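From: Meron Derese
To: Kurham Documentary Circle list
Date: Jan 11, 2022
Subject: Re: Next pick, and is episode 3 worth it?

Ayantu Jemal wrote:
> I gave up on "The Grollard Ferry" halfway through episode 3. Does it
> get any better, or should we choose something else for the next
> discussion? My sister says the podcast covers it all in less time.

Hi Ayantu and everybody,

Oh, please don't give up yet! I know just the stretch you mean (the long part with the harbor records, where I got up and made tea twice), but episode 4 is where they finally sit down with the ticket clerk, and she is wonderful — patient and funny and clearly tired of being asked the same thing for years. I'd have watched a whole series of just her.

I do agree they lean too hard on the spooky music. The family deserved better than that, and Obsa and I argued over it all through dinner.
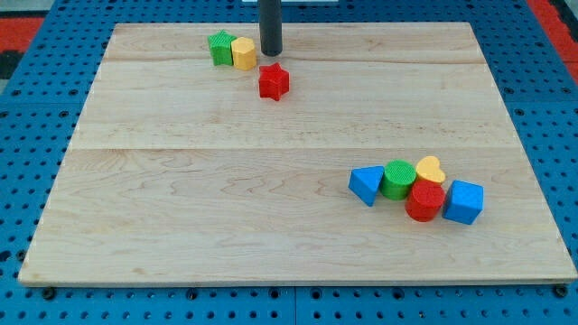

Maple-colored board on the blue pegboard table

As for the podcast, I've heard it, and it skips the inquest almost completely. The inquest report runs to 149 pages and I read every one of them, so you can imagine how I grumbled. If anyone wants my notes, just write to me off the list and I'll send them along.

Could we keep Grollard for the next talk and save the Mamo film for May? Elif Naz hasn't seen either one, and I'd hate to rush her.

Warmly,
Meron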